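Zivberg solid timber worktop, 56 mm: four months on

30/12/2019

I bought the Zivberg worktop in September to replace a laminate bench that had swollen along one side. It cost $827 with delivery, came in natural finish with no stain, and I fitted it as a freestanding table. I've used it nearly every day. I paid for it myself and have no connection with Zivberg or with Woler, who sell it here.

What you get

The top arrives wrapped in cardboard with foam corners. In the box are fixing brackets, screws, a small tin of oil and a leaflet. The leaflet is mostly diagrams and skips the part about letting the timber sit flat in the room before you fix it. Do that anyway. Mine had a very slight bow when I unwrapped it, and it settled after eight days on bearers in the spare room.

It is heavy. Two people can carry it on the level but I wouldn't take it up a staircase without a third. Woler's driver leaves it at the kerb, so have somebody home.

Finish and colour

The catalogue shows a warm honey colour. Mine was paler than that, and stayed paler after oiling. I prefer it, but if you are matching existing cupboards, ask for the offcut sample first. Woler posts them free if you ring the shop. The website form didn't work for me.
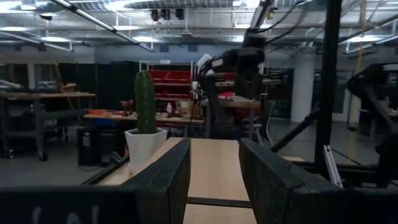
Pale timber goes with most things, a green cactus in a white pot included.

The sanding on the top face is very good. The underside is rougher and there was filler in one knot. The long edges had been eased slightly, but the corners were sharp enough to catch a sleeve, so I took them back with 180 grit and a cork block. That took ten minutes.

Oiling

The tin supplied does one coat, and one coat isn't enough. I bought a litre of Eka hard wax oil and put on four coats over a week, with a light rub between each. Smell is moderate and gone in a couple of days with the windows open. Lay the rags out flat outside to dry before you bin them, as oily rags can catch fire in a heap.

Since then I've done one maintenance coat. Water beads well. Red wine left overnight gave a faint ring that came out with fine paper and a dab of oil. Turmeric did not come out, and I've stopped trying.

Brackets and movement

Solid timber moves across its width with the seasons, so the fixings have to let it. The supplied brackets have slotted holes, and that part is well thought out. The screws are less good. Two of them sheared going in, even with pilot holes, and I swapped the whole lot for stainless ones from the hardware shop. After a dry spell I measured about 3 mm of shrinkage across the width, and nothing has split.

Strip-built tops like this are usually steadier than one made from a couple of wide boards, though you do see more colour variation from strip to strip.
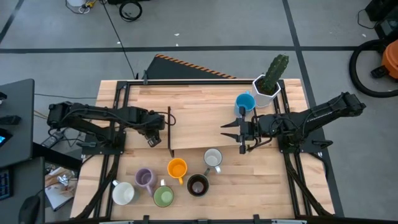
Scratches and day-to-day use

The surface marks more easily than I expected. A dropped spoon leaves a dent. Dents lift reasonably well with a damp cloth and a warm iron – test it somewhere out of sight first – and small scratches disappear at the next oiling. Anything with an unglazed foot will scratch it if dragged, and that covers most handmade pottery. I put felt dots under the heavy pieces. The cheap dots slide off after a few weeks, and the Zein ones with the stronger adhesive have stayed put.

Hot pans need a trivet. I haven't tested this on purpose and don't plan to.

For wiping down, use a damp cloth and plain dish soap. Spray cleaners dull the oil.

Verdict

Good timber at a fair price, let down by poor screws and too little oil. Allow another $90 or so for a proper finish and decent fixings. I'd buy it again, though I'd order the offcut first and pick it up from the depot myself. If you want a surface you never have to think about, get stone or laminate.

Four stars out of five.
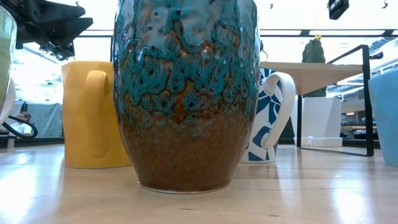
Raghda Bataineh writes that she has had the thinner version for two years and found the oil held up better once she stopped using vinegar on it. Her screws sheared as well. She rang Woler and they posted her a replacement set at no charge, so it's worth asking before you head to the hardware shop.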